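Wall Panels in the Back Room: Progress to Date

The back room at Tirkell was lined with off-white panels in August, under an arrangement agreed with the supplier, Drusodeck. The total cost, including delivery, was 2,945. The work was carried out over two weekends, and the household was asked to keep the door closed throughout.

Luminița Vlad has since inspected the walls on my behalf. Her view is that the panels themselves are sound and may remain in place. The joints between them are a separate matter - in particular the long one that runs to the corner, where the white material along the seam stands out in lumps.
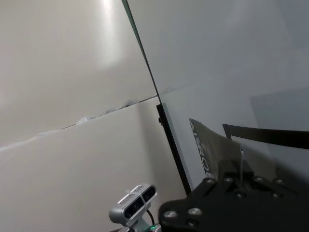

The seam between the two off-white panels, March 3, 2021.

It is proposed that this strip be taken off and the joint made good before any painting is undertaken. A sum of 70 has been set aside for filler, tape and a new scraper. The grey wall will be left as it is for the present, as the choice of colour has not been settled.

Readers who have dealt with a similar joint are invited to leave their recommendations in the comments. Advice on suitable fillers would be especially welcome - the tube bought from Hirkus is nearly finished.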